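Orienteering for Beginners: my project report
Rekha Mathew, 19/10/2023

I'd never held a compass properly before this, so I picked the short course at Prurkville, which has 21 controls spread over the hill and the wood.

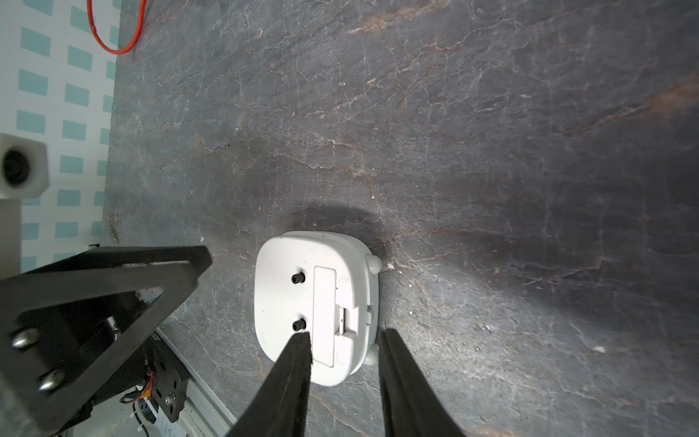
Gemma Melis came round with me the first time and we took 60 minutes, mostly because I kept reading the contours upside down (so annoying!). I missed two controls near the stream. By my fifth go I'd stopped running off before looking at the map, and I found every one. Next I want to try it at night, probably in February.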